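The Beige Years Are Over, and the Black Ones Are in the Shed

Every household has a computer it is not using and cannot throw away. Ours lived under the stairs for so long that the hoover had worn a groove in it. It contained, we believed, the wedding photographs, a half-finished novel and the tax records for a business that sold three lamps.

Lanying Xie hears this sort of thing daily. Her workshop in Vurnthorpe takes in old desktop towers, strips them, and sells on what can be sold. A memory module goes for the price of a sandwich. A good power supply might fetch two. The shelves at the back hold 1,000 screws to the jar, or so the labels claim, and I was not invited to check.

"People apologise for the dust," she says. "They bring it in like a sick cat."

The dust is remarkable, mind you. Her colleague Baoshan Ye grades it. Kitchen dust is sticky and clings to the fan. Bedroom dust is grey felt and lifts off in one satisfying sheet. Office dust is mostly biscuit. He once opened a machine from a hairdresser's in Gruststead and had to go for a walk.

I had expected taking a computer apart to be difficult, the way I expect anything with a warning triangle to be difficult. Someone in the 2000s, though, took pity on us. Open up a tower of that age and the parts you are meant to touch are often a different colour, blue or green as a rule, like the handles on a toddler's cutlery. Pinch the coloured bit and a drive slides out on its rails. Modern laptops, by comparison, are glued shut by people who would clearly prefer you didn't ask.

The cables are another matter. They go in neatly at the factory and at no time afterwards. Lanying's rule is to unplug from the drive end first, never pull on the wire, and lay the tower on its side so that whatever you drop stays where you can find it. I dropped 4 screws. We found three.
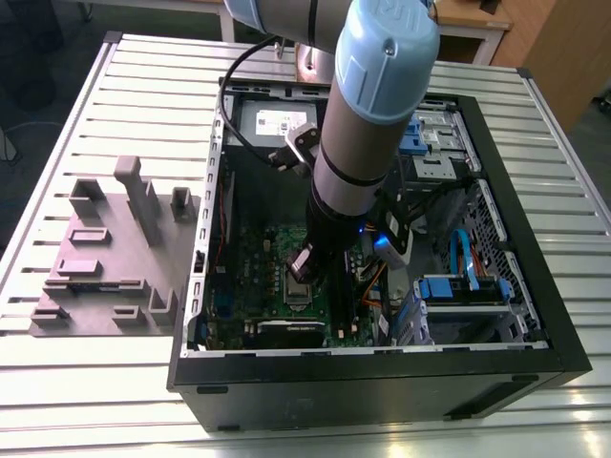 The last thing out is usually the processor, and there is a small ceremony about it. Under the cooler you find the old thermal paste, which after a decade has the texture of school custard. Baoshan wipes it off with a cloth and some alcohol and holds the chip up to the window, where it looks like a very expensive bathroom tile. This little square ran somebody's entire August of online Scrabble.

As for our own machine, the drive came out in under a minute and went into a reader on Lanying's bench. It held 3,000 files. There were no wedding photographs. There were 41 drafts of the novel, all of them chapter one, and a spreadsheet for the lamps. I asked her to wipe the lot, then changed my mind and took it home in a padded envelope. It is under the stairs.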